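Buying a top-floor flat: who pays for the shared roof, and how do I check before closing?

Posted in Property & Home > Buying and Selling
Hemdale Community Help

Győző Szekeres
Joined in June

I have an accepted offer on a one-bedroom unit on the top floor of a converted building in Hemdale. It is priced under the two comparable units on the same street, and the listing says "would suit an investor." The inspection report says the flat roof covering is near the end of its service life and that there is ponding beside the rear parapet. No active leak was found inside the unit.

The listing agent says the roof is "a shared responsibility" and that my share would be small. The seller's disclosure says nothing either way. The association has 3 units on paper, but there is no management company and I have not been given a budget. The monthly fee is listed as 114 dollars, and the agent could not tell me what it covers.

What I need to know:

Is the roof automatically common property, or can it belong to the top unit?

If the association votes for a new roof after I close, do I pay the whole share even though the wear happened under the previous owner?

What papers should I be asking for, and from whom? My inspection contingency is still open but my lender wants to move on the appraisal.

I have an attorney for the closing but she bills by the hour, so I would like to go in with the right questions.

Sorted by most helpful

Gwenllian Griffiths
Regular contributor

There is no automatic rule you can rely on. The answer is in the recorded declaration (sometimes called the master deed) and the plat or plans attached to it. Get the copy from the county recorder, including every amendment. Do not work from a copy the agent emails you. Older conversions often have one amendment that moved something important, and it is usually the page that is missing.

Read for these terms:

Common elements. If the roof, roof structure or roof membrane is listed here, the association maintains it and the cost is split by the percentages in the declaration. Those percentages are often based on floor area, so a three-unit building is not necessarily split in equal parts.

Limited common elements. These are shared property reserved for one unit's use. A roof deck or a balcony is typical. Some declarations put the upkeep of limited common elements on the unit that uses them. If your unit has roof access, check this twice.

Unit boundaries. Look for the upper boundary. "The unfinished lower surface of the ceiling" puts the roof outside your unit. If the boundary is drawn at the exterior surface, you may own more roof than you want.

On the second point, the association collects from whoever holds title when the assessment falls due, unless the declaration says otherwise. Wear before your purchase does not change that. What you can do is move the cost in the contract. The usual methods are a price reduction, a seller credit at closing (ask the lender about its limit first), or an escrow holdback released when the work is paid for. A holdback needs a written scope, a cap and an end date, or it turns into an argument.

Papers to request through your attorney, in writing:

Declaration, bylaws, rules and all amendments
Resale certificate or estoppel letter, signed by an officer of the association
Minutes of owner meetings, including any vote or discussion of the roof
Current budget, bank statement and reserve balance
Master insurance policy, with the roof coverage and deductible
Any roofing estimates already obtained

With no management company, one of the other owners is probably acting as president. The seller has to point you to that person. If no officer can sign a certificate, your lender may have its own problem with the building, so tell the loan officer now. Some lenders will not approve a project with no budget.

The agent's statement about a small share is worth nothing unless it is in the contract.
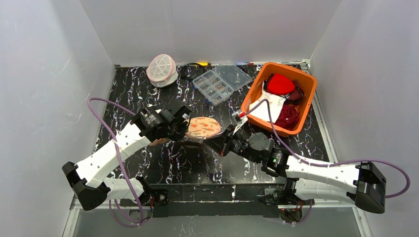
Meinrad Lehner

Agree with most of the above. Adding the physical side, as I have owned two top-floor units.

A general inspector looks at the covering and stops there. Before your contingency ends, pay a roofer to go up and write a report. Ask for the type of membrane, the number of existing layers, the condition of the flashing at the parapet and any soft areas in the deck. Number of layers matters because a second layer normally means a full tear-off next time, and that changes the price a great deal. You need the association's permission for any test cut. A moisture meter survey does not need one.

Ponding alone is not a failure. Water still standing 60 hours after rain is past what most roofers here will accept, and it points to blocked drains or a sagging deck. A blocked drain is cheap to fix – a sagging deck is structural work, and you would want an engineer's opinion before any vote.

Also look at the reserve against the fee. Take the monthly fees from all units, subtract insurance, common electricity and water, and see what is left for a year. In a building this small it is often close to zero. In that case the roof will be a special assessment, and you need all the owners to be able to pay at the same time. In my first building one owner could not, and we waited through a second winter with a tarp over the rear corner.

If the contingency is about to run out, ask for an extension in writing before the deadline. A verbal yes from the listing agent does not extend anything.

Ok-hee Kong

My sister bought a top floor and the roof was all hers, so I would assume it is yours. Title insurance should cover it anyway.

Gwenllian Griffiths
Reply to Ok-hee Kong

Title insurance covers defects in title. It does not pay for roof repairs, and a standard owner's policy will not cover an assessment made after the policy date. Your sister's declaration also tells us nothing on this building's.

Győző Szekeres
Reply to Gwenllian Griffiths

Thank you. I ordered the declaration and the first amendment from the recorder. Roof structure is a common element, but the amendment refers to an "exclusive roof area" and a sketch that is not attached. I have sent that to my attorney and asked for the contingency to be extended. The roofer is booked.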